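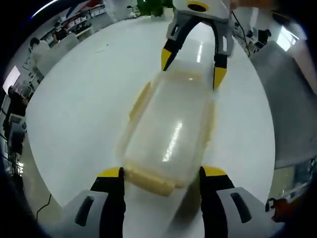
Is the Grusley two-hand kit worth 899 if you only have one arm to train right now?

It depends on whether you'll get a second arm within the year. The kit is sold as a pair and Grusley won't split it, so with a single arm you're paying for a left hand that stays in the foam. If a second arm is coming, buy it now, because recording both hands together is the part it does well.

Adbridge Forums > Teaching & Data Collection > Handheld grippers

Thread: Grusley two-hand kit, my long review (with the Geum software)

ploverbench wrote:
OK so I put the short version up top for the people who keep messaging me, and now you get the rambling one. I've had the Grusley pair since November. We use it for kitchen-type chores, mostly two-handed stuff like picking up a food container by both ends, moving it, setting it down, opening, closing. Boring to watch, surprisingly hard to teach an arm.

What you get for 899: two handheld grippers with their cameras, the cables, a case, and a year of Geum, the program that lines up the two recordings and flags the bad ones. No laptop and no stand. I put mine on a tripod stand next to the table so I can glance up and see both feeds without putting anything down, and I'd call that a must.

Stuff I love! The fingers. They're black with yellow tips and you can find them instantly in the wide view, even when the table is white and shiny and the lights are bouncing off everything. My last setup had gray tips and I spent a whole evening squinting at clips trying to work out if we were touching the thing or hovering next to it.

Stuff I don't love: the squeeze. It's stiff out of the box and my thumb was sore after one session. It does loosen up (mine did, anyway). Also the case latch is garbage. 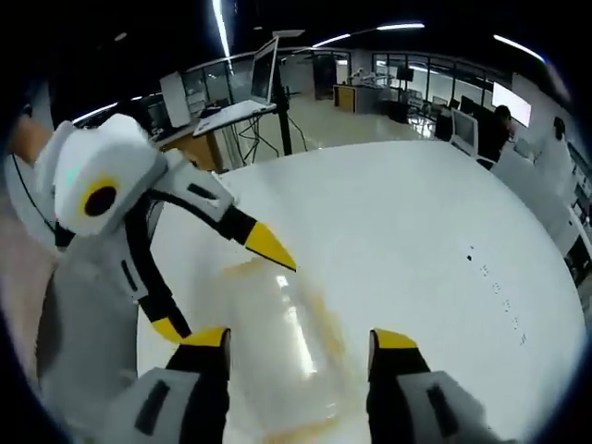

Fingers open over the table, with the other gripper at left.

First real batch was 80 takes of the container lift, and Geum kept 70 of them. I went through the rejects myself and agreed with it on most. A couple looked fine to me and I put them back in, which you can do with one click.

kettle_and_servo wrote:
Nice write-up. What's the sync like between the two hands? I had an older pair from another company and the left was always a hair behind the right, so when both hands grabbed a box it looked like one side was grabbing a ghost.

ploverbench wrote:
Good so far. You tap the two grippers together at the beginning of each take and Geum uses that. If you forget to tap it still tries, but I wouldn't trust it for anything where both hands have to close together. I forgot a lot the first day. There's now a sticky note on the laptop that says TAP.

mudlark77 wrote:
I'm going to be the grump. 899 for two squeeze handles and some cameras? I printed a pair off the plans people share on here and it cost me a lot less. Fingers, housings, the whole deal. The cameras were the only expensive bit. I don't see what Grusley adds besides a logo and a year of software you then have to keep paying for.

ploverbench wrote:
Fair, and if you like printing things, print things! I did that route before. I lost a month to it. My springs were uneven, one hand opened wider than the other, and every time a finger cracked I had to recheck the whole grip width. I'd rather have the month back.

mudlark77 wrote:
A month though? I did mine over a couple of evenings. Use a better filament.

kettle_and_servo wrote:
mudlark you say that about everything

Hường Chu wrote:
Hi, I run a small lab that rents out recording time and we have both kinds, the Grusley pair and a printed pair. For students I hand over the Grusley every time. They can be recording before their coffee gets cold. For our own long projects we use the printed ones, since we can change the finger shape whenever we want. So you're both right, sorry, I know that's no fun in a thread like this.

One thing I'd add to the review: the wide lens sees the whole room. Desks, screens, coworkers, somebody's lunch. If you plan to share your recordings, sort out the face blurring before you start. Geum has a setting for it but it's off by default, and I think that's a poor choice on their part.

ploverbench wrote:
Oh good call, I forgot to mention that. It's under Export, then Privacy, and it's a check box that you'd swear was grayed out. Turn it on before you export because it doesn't go back and fix the old files.

While I'm adding things, I should talk about clear plastic, because that's what sent me shopping in the first place. See-through containers are miserable. The overhead lights put a narrow white streak right down the middle of the lid and the sides just sort of melt into the tabletop.

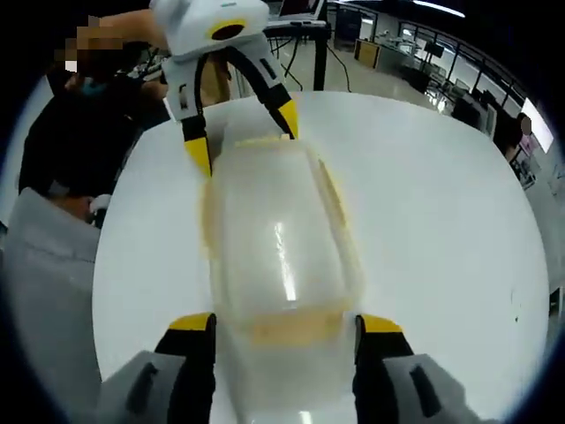
I tried turning off half the lights and it made everything else worse, so now I leave them on and rotate the container a bit between takes, so the glare isn't in the same place every time. Geum doesn't seem to care. It follows the fingers, and the policy seems to learn the edges well enough once you've fed it some variety. I also do some takes with food residue on the plastic and some with it scrubbed clean. My arm used to treat a stained container like a whole new object.

Jae-hoon Hyun wrote:
Did you get the Bestik tips? The shop tries to add them to the cart for another 169 and I can't tell from the page if they're any different from the ones in the box.

ploverbench wrote:
I got them and I sent them back. They're softer, so they grab a rim nicely, but they squish enough that Geum started misreading the grip width on thin lids. If you're doing fruit or bread or whatever, maybe. For containers stick with the stock ones.

Hường Chu wrote:
I have to disagree here. We kept ours. You need to redo the width calibration after swapping them, and the booklet doesn't say so anywhere, it's only in the Geum help pages. After that our numbers were fine, thin lids included. 169 is too much for them, though, I'll give you that.

ploverbench wrote:
Well, shoot. I did not recalibrate. OK, strike my comment, or at least put a big question mark on it. Now I'm annoyed I sent them back.

mudlark77 wrote:
You could print some soft tips.

ploverbench wrote:
I walked into that one.

Jae-hoon Hyun wrote:
Thanks both. I'll skip them for now and see how the stock ones do. Last question, how do you handle two people? My wife and I were going to do one gripper each because our table is too wide for me to reach both ends of anything comfortably.

kettle_and_servo wrote:
We've tried it with one person per hand and the motion comes out weird. Two people wait for each other, and you get little pauses that a single person would never have. Then the robot learns the pauses!

ploverbench wrote:
Same worry here, but I think it depends on the job. For lifting something from both ends, standing across from each other is comfy, and you can count it in out loud. For anything like unscrewing a cap I'd want one person doing both hands. Try a short batch each way and look at the playback side by side before you commit to a long session. Geum lets you put a label on each batch, so label who was holding what or you'll never sort it out later.

Jae-hoon Hyun wrote:
Ordered the kit last night. It says it ships with the year of Geum but my account page shows a trial. Is there a code in the case or something?

ploverbench wrote:
Card under the foam, left side. I missed it too. Email Grusley support if it isn't there, they got back to me the same afternoon when my latch broke.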